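Podine 2 Folding Table: Set-up Guide
Section 4. Levelling and first use

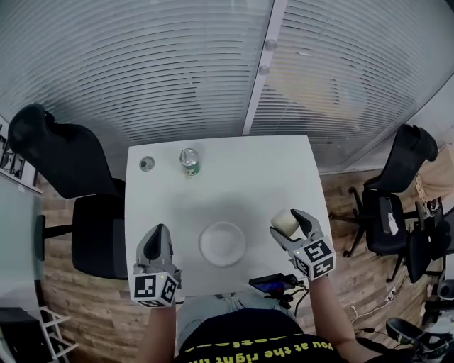

Fig. 4. White square top, seated use, with a round plate or bowl in the middle.

4.1 Before levelling
Fit all four legs as described in Section 3. Stand the table on a hard floor. Carpet tiles are acceptable; deep pile is not.

4.2 Levelling
1. Loosen the lock ring on each foot by one full turn.
2. Place a spirit level across the top, parallel to the Podine label on the underside.
3. Turn the feet on the lower side anticlockwise until the bubble is centred.
4. Turn the level through a right angle and repeat step 3.
5. Tighten the lock rings by hand. Do not use pliers.
6. Press down on each corner in turn. If the table rocks, return to step 1.

Note: Tables supplied with the Prirkton castor kit (part 889) have no lock rings. Apply the castor brakes and go to 4.3.

4.3 Load
The maximum evenly spread load is 85 kg. Do not sit or stand on the top.

CAUTION: Keep fingers clear of the hinge plates when lowering the top. The catch must click on both sides.

4.4 Cleaning
Wipe with a damp cloth and mild soap. Do not use scouring powder, bleach or solvent. Dry the edges after cleaning. Place a mat under hot dishes.

4.5 Spare parts
Foot with lock ring: part 982. Order from Qureshi Lesley Supplies and quote the batch code stamped on the hinge plate. Feet from the earlier Podine 1 have a different thread and will not fit.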